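How to fold a cloth napkin so it stays folded

Most napkin tutorials start with a swan. I'd skip the swan. It takes 15 minutes, it falls over when someone opens a door, and your guests will take it apart to wipe their hands. A flat pocket fold does the job, and you can make a stack of them while the oven heats up.

First, the starch question. Every hotel manual says you need it. I doubt it. I ran a set with spray starch and a set without for a June dinner, and by dessert I couldn't tell which was which. What did matter was ironing them while still a little damp, on the back side, and pulling the corners square as I went.

Size matters more than the stores let on. Anything under 40 cm across is a cocktail napkin, whatever the package says, and the pocket will be too shallow for a fork. I use 50 cm ones. Check them after the first wash, too. "Preshrunk" is a hopeful word.

Now the fold:

1. Lay the napkin flat, good side down, and smooth it out from the middle.
2. Fold the bottom edge up to the top, then fold left over right. You should have a square with the loose corners at top right.
3. Take the top layer only and fold its corner down to the bottom left corner.
4. Flip the whole thing over, keeping the open corner at the top.
5. Fold both sides in toward the back by a third, press, and turn it face up.
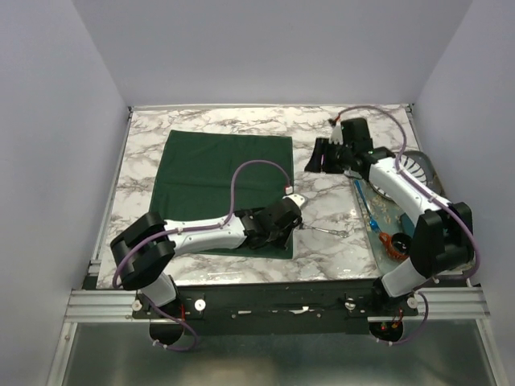

If the sides won't line up at step 5, the cloth probably isn't square. Few of them are. Don't tug at it - go back to step 2 and let the uneven edge end up underneath.

Some people will tell you to press the finished fold with a hot iron. You can, but you'll get a crease that outlasts the next wash. I put a heavy cookbook on the stack for an hour and slide the forks in just before people sit down.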